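The live album has become the laziest thing a jazz label can put out, and I say this as someone who owns nearly 600 of them. I keep buying. I keep being let down.

Take the new double set from the Pei-shan Kwok quartet, Okar, taped over four nights last November at a club that seats maybe a bus load. The press sheet says it "captures the fire of the room." What I hear is a bass solo that goes on for six minutes while a man near the microphone orders a drink. Kwok is a fine pianist. Her studio date, Tan, had eight tight tunes on it and I wore it out. On the live set the same tunes run twice as long and say less. The drummer speeds up on "Sovitz" and by the last chorus the whole band is chasing him. In the room that was probably a thrill. At my kitchen table it's just a tune that got fast.

Blandine Vasseur, who wrote the liner notes, argues that mistakes are part of the music and that cleaning them up would be a kind of lie. Fine. But somebody picked these takes. Four nights, two sets a night, and they dropped most of it – so the cleaning up has already happened, only with worse results. You can't claim you're giving us the evening as it was and then fade out the applause.

I know the answer to this. Live records are cheap to make. Dratatum, the label, can get one out for the price of a van and an engineer, and a week in a good studio costs real money. I don't blame them for doing the sums. I do mind being asked to pay extra for the second disc, which has 40 minutes of music on it and two versions of the same ballad. 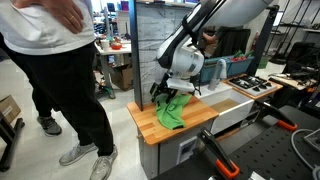

The second version of the ballad is the better one, by the way. She takes it slower and leaves out the introduction. They could have put that on a single disc with the opener and the blues, and I would have had much less to complain about.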